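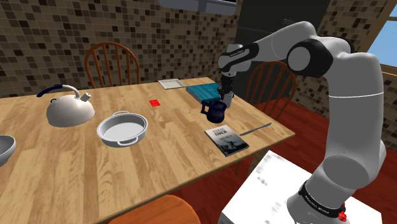

Section 4 - Oiling and re-oiling a plank worktop

Applies to Garnex hardwax oil, clear and matte, on solid wood tops only. If your top came from Treltater with a factory lacquer, stop and go to section 6. Oil will not go into lacquer, it just sits there and gets sticky.

What you need

Garnex oil, stirred (not shaken)
Sandpaper, 100 grit and a finer one for the last pass
Lint-free rags, more than you think
Flat applicator pad
Vacuum with brush head
Gloves

CAUTION: Oily rags can catch fire by themselves. Lay them flat outdoors to dry or put them in a metal can of water with a lid. Never in a pile, never in the kitchen trash.

4.1 Prep

1. Clear the top. Everything off, including the stuff at the back.
2. Wash with warm water and a drop of dish soap. Wring the cloth out well. Let dry overnight.
3. Sand with the grain. Start at 100 grit if there are rings or cup marks, otherwise go straight to the fine paper.
4. Vacuum. Wipe. Vacuum again, edges too.

Note - don't sand just the one bad spot. It takes the oil differently and you will see it forever. Do the full length of the planks the mark is on, at least.

4.2 Checking the old finish

Before you open the can do the water test. Put a few drops on the planks you use most and wait. Beads = old oil is still working, a light maintenance coat is enough. Soaks in and goes dark = full treatment. Test more than one spot, wear is never even. On a top like this one, the places to try are under the round galaxy dish, where the white cup is, and down in the corner with the teal book, plus one bit of open wood to compare. Short joints between plank ends are worth a drop too, end grain drinks first. Dry off the test spots before you go on.
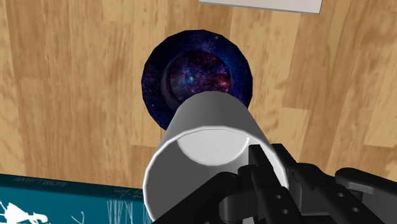
Tops are all a bit different, so go by the drops and not by the calender. Still no idea? Do the full treatment. Pale boards and brown boards in the same top can take up oil at different speeds, so look at both.

4.3 First coat

1. Room temperature, windows open a crack. No direct sun on the wood.
2. Pour a small amount on the pad, not on the table. 25 ml at a time is plenty.
3. Spread thin, along the planks. Work in strips, full length.
4. Wait for the time printed on your can.
5. Wipe off ALL the excess with a clean rag. If it still shines wet, you have'nt wiped enough.
6. Legs and underside get the same coat, only thinner. Skip the underside and the top may cup.

A 500 ml can does a normal dining top twice with some left over. Write the date on the lid.
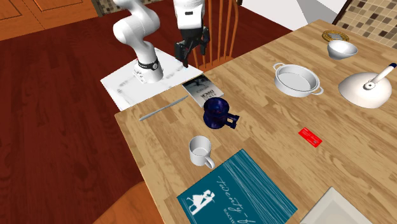

4.4 Second coat

1. Leave overnight at least. Longer if the air is damp.
2. Rub down very lightly with the fine paper. Dust off.
3. Repeat 4.3, using less oil.
4. Keep water off for a week. Coasters after that, please.

Reorders: Garnex clear is part no. 273 in the Sketavell parts list. Matte is listed seperately - check the can before ordering.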